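Block sorting, collection notes from the Brinkmann bench. Thread, mostly for people planning their own dataset.

1/ We are at 3,966 teleoperated episodes. Two arms on one rail, wooden alphabet blocks, one table. An episode is one block picked and placed. Failed grasps stay in, with a flag.

2/ First 100 episodes are discarded from training. The operators were still learning the leader arms, and the motion is full of pauses. The policy copied the pauses.

3/ Layout matters more than episode count at this stage. We rescatter after every 10 picks. Before that rule, people pushed blocks back to the same spots and validation loss looked far too good.

4/ Crowding is the hard case. With an open neighborhood the grasp is easy. With a block touching on two sides, the operator has to nudge first, and the nudge needs its own label. Wiebke Brandes wrote the label spec and it is still changing.

5/ Color is balanced per session. Letters are not. Duplicates are fine as long as the instruction text says which one ("the D closest to the right arm").

6/ Held-out set is nearly 1,000 episodes, split by layout. Splitting by episode leaks, don't do it.

7/ Current setup, both arms on the rail, mid-session: 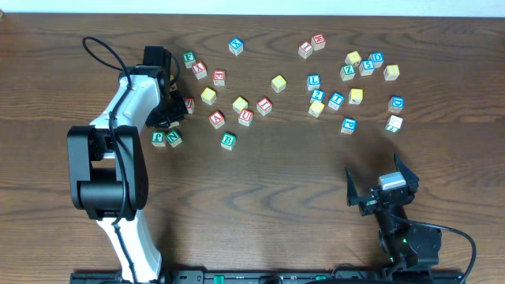 8/ Next is handover between arms. Action format stays the same, timestamps move to a shared clock. Conversion script for the Dronness loader goes up in March.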